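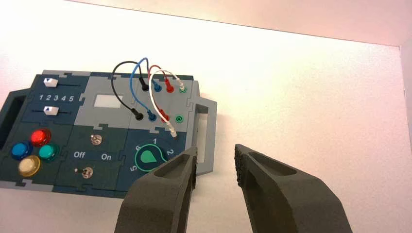
How do you compare how people handle small controls when every control comes from a different product? You put all of them on one board and give everybody the same board.

3.2 The board

I went through a lot of kitchen-drawer gadgets before I settled on this layout, and most of them were either too easy or too weird to be fair. The Tasetero board (Figure 1) has interlocking panels with jigsaw-style tabs, so the sections sit together as one flat piece, and there's a handle at the left end for carrying it.

Figure 1. The board on a white tabletop, with both slider knobs at the left end of their tracks and four cables in the patch panel.

The sliders were my favorite part to write tasks for! There are 2 of them with a row of numerals, 1 to 5, printed in between – so I could say "go to three" and everyone knew what I meant. The round buttons differ by color, and I called them by color only in the instructions (an early draft said "top" and "bottom," and people who had turned the board around got lost fast). The toggle switches have Off and On printed between them, and I left those words alone.

We ran sessions at our Corano and Pornico sites through August, eight tasks per session, and logged 3,124 separate attempts. I scored each one from 0 to 100 using the Husar sheet described in Section 3.4. The patch cables got their own scoring rule – plugging and unplugging is a different kind of fiddly from pushing a button, and I didn't want to average the two together.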